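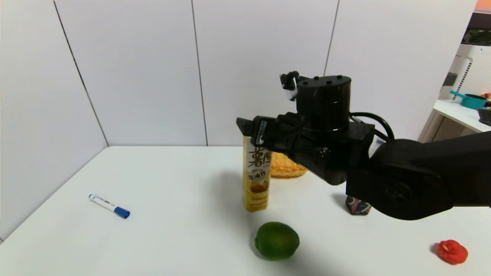

One finger on a tube of crisps, at the Ellcombe site.

I've packed snacks at Ellcombe for 11 years, so of course I've got opinions about the arm! My wrists are all for it. What I miss is the talking. Veronica Voicu and I used to sort a whole shift side by side (and most of our families' problems too), and now she's minding a screen two rooms away. Management say no jobs have gone, and that's true so far. But the job I liked was half company, and I'd want that on the table when we sit down with them again in August.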